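Notes for the Gendport talk – 10 minutes, then questions

Start with the thank yous. Mention Flynn Faulkner, who built the Waaka scenes and will be in the back row pretending not to listen.

Right, so showing a robot what to do. You can grab the arm and push it through the job, or you can drive it from a distance. We do the second, in simulation, with a rack to practise on.
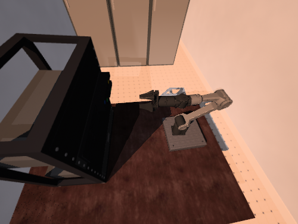 Slow down at this bit. My first try took 13 minutes and I was sweating! Depth is the killer – you think you're nearly touching and you're miles off. Switching camera views helps loads.

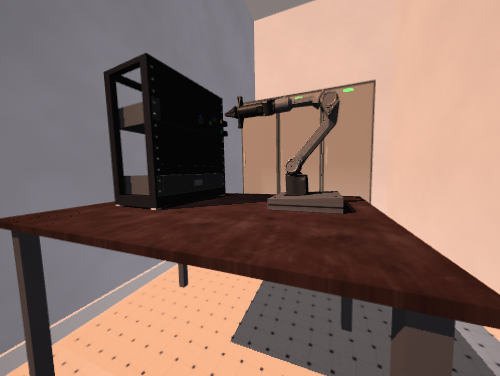 Image credit: Flynn Faulkner / Waaka

Tell the Serham story if there's time. We kept 31 demos and threw out 4 where I'd dithered, as the robot learns the dithering too (pause for laugh, hopefully).

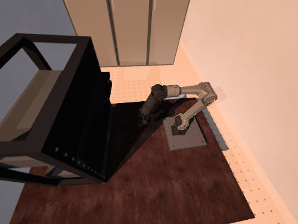
Do you need to be a programmer to teach it?
Anyone who can manage a game controller can have a go, and most people settle in after a few tries.

Then hand over to Hendanano for their slot. Leave the laptop plugged in for them.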